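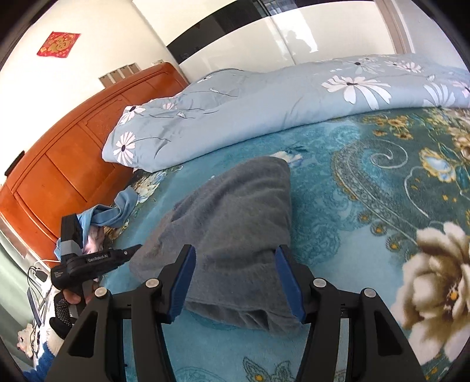
La serviette grise, Henk Hermans la pliait toujours en dernier. Il faisait d'abord les draps, puis les chemises, puis les petites choses, et il la gardait pour la fin, parce qu'elle était épaisse et qu'elle tenait mal en pile.

Il était arrivé à la maison de Congate un peu après midi. Sa sœur lui avait laissé la clé chez Timmermans, le quincaillier, avec une liste : vider l'armoire, refaire le lit, fermer le gaz. Les nouveaux propriétaires venaient dans 12 jours. Elle avait ajouté en bas, au crayon, que la tête de lit restait avec la maison.

Il passa la main sur le bois verni. Leur père l'avait payée 4 000 francs à un menuisier de Vurkaven, une somme dont leur mère avait reparlé pendant des années, surtout à table. Elle disait qu'on dormait aussi bien contre un mur.

Le drap était celui aux pivoines. Il tira dessus pour effacer un pli, repoussa la couette à fleurs blanches vers le fond et posa la serviette au milieu du lit. Il la plia en deux, puis encore en deux, le bord cousu vers lui. Sa mère voulait l'inverse, le bord caché. Il la déplia et recommença.

Dans le coin, contre la tête de lit, il y avait encore des vêtements en boule, du bleu clair et du rose pâle en dessous. Il ne les avait pas mis là. Il pensa que sa sœur était venue le matin, qu'elle avait commencé et qu'elle s'était arrêtée.

Il l'appela.

— Tu es passée ?

— Hier. Je n'ai pas fini.

— Je vois ça. Le rose, on le garde ?

Elle ne répondit pas tout de suite. Il entendit derrière elle une porte, puis un autobus.

— Mets-le avec la serviette, dit-elle.

— Elle est à toi, la serviette ?

— Elle était à maman. Elle l'avait prise à l'hôtel Zolevari, l'année de la mer. Elle n'a jamais voulu l'avouer.

Henk regarda la serviette. Il n'y avait pas de nom dessus, en tout cas pas du côté qu'il voyait. Il s'en était servi tous les étés sans se poser la question.

— Et papa le savait ?

— C'est lui qui portait la valise.

Il raccrocha, alla chercher un carton dans le couloir et en garnit le fond avec du papier journal. Il y mit le rose, puis le bleu, qu'il ne prit pas la peine de repasser. La serviette alla par-dessus. Ensuite il descendit fermer le gaz.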